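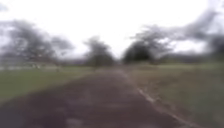

Reddish-brown path between grass verges, pale edge strip on the right, trees ahead.

Tastby Paths: surface and verge records

Summary

Tastby Paths is a small collection of photographs and written survey notes on park and field paths. It was put together to support verge maintenance planning and to give surveyors a common vocabulary for surfaces, edges and adjoining grass. The notes are plain text and can be read without any special software.

The collection is maintained by Ottar Halvorsen. Corrections are welcome and should quote the section number.

Contents

photos/ – one still per section, colour
notes/ – one text file per section, same base name as the still
sections.csv – index of sections with site, surface, edge and verge fields
terms.txt – definitions of the terms used in the index
CHANGES – list of edits by release

Sites

The current release has 50 sections at three sites: Wamport, Zurkurbridge and Mfaume. Wamport contributes 30 of them. The rest are divided between the other two sites, with Zurkurbridge having the smaller share. Section numbers are unique across the whole collection and are not reused when a section is withdrawn.

A section is 40 metres long. Where a path forks, the section ends at the fork and each branch starts a new one.

Fields in sections.csv

section – integer
site – site name as spelt above
surface – earth, gravel, asphalt, slab, mixed or unresolved
surface_colour – free text, two or three words at most
edge_left, edge_right – kerb, painted, board, none or unresolved
edge_state – continuous, broken or unresolved
verge_left, verge_right – lawn, rough grass, planting, bare or unresolved
canopy – open, partial or closed
remarks – free text

Left and right are always given looking along the path in the direction of the still.

Notes on coding

Surface. Packed earth and old asphalt are hard to separate in a soft image, particularly when both are dark brown. If the still does not settle it, the field is set to unresolved and the colour is recorded instead. Do not guess from neighbouring sections. Pale patches go in the remarks as "pale patch", with no cause given, unless the written notes say what they are. Standing water, gravel and wear have all been confused with each other in earlier releases.

Edge. A whitish strip may be a concrete kerb, paint or bleached edging. The side is recorded in any case. The state is coded separately: a strip with visible gaps is broken, even when the line as a whole can be followed into the distance.

Verge. Lawn means an even green surface. Rough grass covers coarse or uneven growth, including olive and brownish areas with darker tufts. The two sides are coded independently and often differ. Colour is not a measure of condition, and the collection should not be used to judge drought stress or mowing quality.

Canopy. Trees at the far end of a section do not count towards canopy unless they stand over the path within the section.

Image quality

Sharpness varies a great deal. Some stills are heavily blurred and will support the broad fields only – surface colour, side of the edge, type of verge. They are kept in the release. Work on cracking, individual plants or loose material needs a sharper source.

Known problems

Section 2 was entered with left and right swapped in the first release. This is fixed in sections.csv but the old text remains in its notes file.
"Maroon" and "reddish brown" are both used in surface_colour and have not been merged.
Some remarks from Mfaume use "border" for any pale edge. Treat as unresolved unless edge_right or edge_left says otherwise.

Updating a record

Change the row in sections.csv, then the notes file, then add a line to CHANGES with the section number and the field. Leave the still as it is. If a term is missing from terms.txt, add it there before using it in the index. Rows with an undefined term are rejected at the next release, which is normally made in January.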